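The Year I Learned to Write by Hand Again

My handwriting died sometime in my thirties and I didn't go to the funeral. I found out in February, when I wrote a condolence card to my old neighbor's family and her son called to thank me and then asked, very kindly, what it said.

So I signed up for a class. I'd seen a flyer for it at the stationery shop, Declercq, the narrow one with the bell on the door and the drawers of nibs you aren't allowed to open yourself. Ten lessons, cursive for grown-ups, bring your own pen. I brought a ballpoint from a dentist's office. Ilse Geerts, who was teaching, picked it up with two fingers and put it in her pocket, and I never saw it again.

She gave me a pencil! I was a little insulted. But the first three lessons were pencil for everybody, and not even letters, just loops. Rows and rows of loops, leaning right, all supposed to be the same height. Mine looked like a phone cord that had been through something. The man beside me, Toon De Smet, used to draw maps for a living and his loops were so good that I moved seats.

What surprised me was how much of it is in the arm. I'd always thought of writing as a finger job. Ilse had us plant the heel of the hand and move from the shoulder, which feels ridiculous for a week (like trying to butter toast with an oar) and then one evening you're at the kitchen table doing a grocery list and the word "onions" comes out looking like somebody's grandmother wrote it. I kept that list. It's on the fridge.

I should say I was taught all this once. We had penmanship every morning after the milk came around, and the teacher, whose name I've lost, wrote the day's letter on the board in a hand so steady I assumed a machine had put it there. Capital Q like a fancy 2. We copied it 30 times. I got a gold star for my lowercase f and I can still tell you where I was sitting. 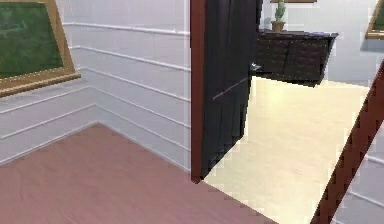
The trouble with lefties

I'm left-handed, and any lefty reading this already has the gray smear down the side of the palm. I was hooking my wrist over the top of the line, the way most of us do, and Ilse said fine, if it's comfortable. It wasn't comfortable. I'd never asked myself.

She turned my paper. That was the entire fix, or most of it. Clockwise, quite a lot, until I was practically writing toward my own belly button. My hand dropped under the line and the smear went away, and I felt the way I did when someone showed me you could pull the little tabs in on the end of the foil box. All those years!

Ink is another story. I bought a bottle of Fedell blue-black because the name sounded expensive, and it took so long to dry I could have gone out for lunch. Lucía Mateos, the other lefty in class, put me on to a faster one called Pametti, which is a slightly dull brown but stays where you put it. I've come around to the brown. My letters look as if they were found in an attic.

Then people started writing back

I hadn't planned on letters. I had planned on getting legible and stopping there. But you can't do loops forever, and for lesson six we had to write a full page to a real person and mail it. I wrote to Mwanaisha Ogola, my college roommate, who lives two time zones away and who I mostly know these days as a thumbs-up under my vacation pictures.

She sent four pages. She told me about her mother's hip and a fight with her landlord over a fig tree, and a long thing about whether she'd been wrong to quit the choir. None of it would have fit in a text, or it would have, but she wouldn't have typed it. There was a coffee ring on page three and she'd drawn an arrow to it and written "Tuesday's mug, sorry."

I've mailed more than 50 letters since then. Some are only a paragraph. My aunt gets one every couple of weeks and reads them aloud over the phone to me, which defeats something, but I like hearing it. My nephew can't read cursive at all, so his are in print, with a single cursive word at the bottom for him to crack. He's getting quick. Last time I used "rhubarb" and he had it before he'd taken off his coat.

What I'd buy, if you're starting

Not much. A soft pencil and a pad with a little tooth to it. The shop will try to sell you the Fekance pad, 60 sheets, cream, and I'm sorry to say it's lovely and I'm on my third. Skip the fountain pen until your loops stop wobbling. Skip the workbooks with inspirational sayings, too. You'll get sick of copying them. I copied recipes, and now I know my grandmother's dumplings by heart.

And do the card to my neighbor's family, or whoever yours is. I rewrote mine in April and sent it again with a note. Her son said he could read every word except one, and we agreed it was probably "casserole."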